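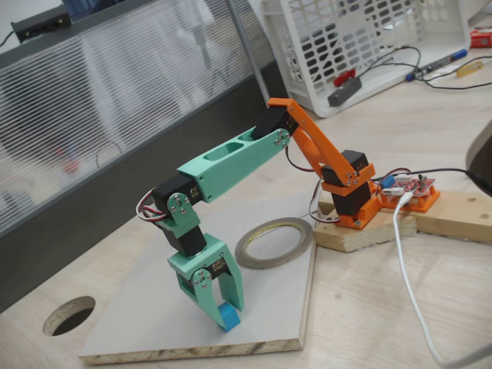

Quanto devo reservar para montar um braço robótico pequeno, de plástico impresso, para uma oficina de robótica?

Conte com os servos, a placa controladora, a fonte e o filamento, e acrescente uma reserva para servos queimados. No meu caso o gasto maior foi com os servos, e a fonte foi o item que eu tinha esquecido de orçar.

Pergunta completa

Coordeno uma oficina para adolescentes no espaço Trerkelby e temos R$ 3.000 para o semestre inteiro. Já existe impressora 3D no local, então não preciso incluir isso. A ideia é ter braços de mesa com garra, para pegar e soltar peças leves. São 23 alunos inscritos. Minhas dúvidas são: quantos braços dá para fazer com esse valor, se compensa comprar kit pronto (me indicaram o Flivent) e se servo de hobby aguenta uso de aula. As compras precisam estar fechadas antes de dezembro.
Svitlana Antoniuk, 6/22/23

Resposta 1 (aceita)

Com impressora disponível eu não compraria kit. Pedi orçamento do Flivent no ano passado e o frete encarecia muito, além de o prazo de entrega ter mudado duas vezes. Imprimindo as peças, o custo fica quase todo na eletrônica.

Para a sua verba eu planejaria quatro braços, com os alunos em grupos. Compre os servos num pedido só, todos do mesmo modelo, e peça alguns a mais. Engrenagem de metal no ombro e no cotovelo, que carregam mais peso. No punho e na garra pode ser a versão barata. Confira se os parafusos e os discos de fixação vêm junto - em alguns anúncios são vendidos à parte.

Não alimente os servos pela USB da placa. Use fonte separada, com folga de corrente, e ligue o terra dela ao da placa. Quando vários motores partem juntos a tensão cai e a placa reinicia.

A base pode ser sobra de compensado aparafusada. Filamento: um rolo por braço foi mais do que suficiente para mim, mesmo com peças refeitas. Deixe uns R$ 50 por braço para cabos, conectores e fita.

Resposta 2

Servo de hobby aguenta, mas esquenta se ficar forçando a garra fechada. Ajuste o limite no código. Na minha turma queimaram dois no primeiro mês, os dois na garra.

Resposta 3

Comprei na Javitgate e chegou em 31 dias. Não sei se ainda vendem.

Comentário de Svitlana Antoniuk: obrigada, vou montar um primeiro e só depois fazer o pedido dos outros. A fonte eu não tinha colocado na planilha.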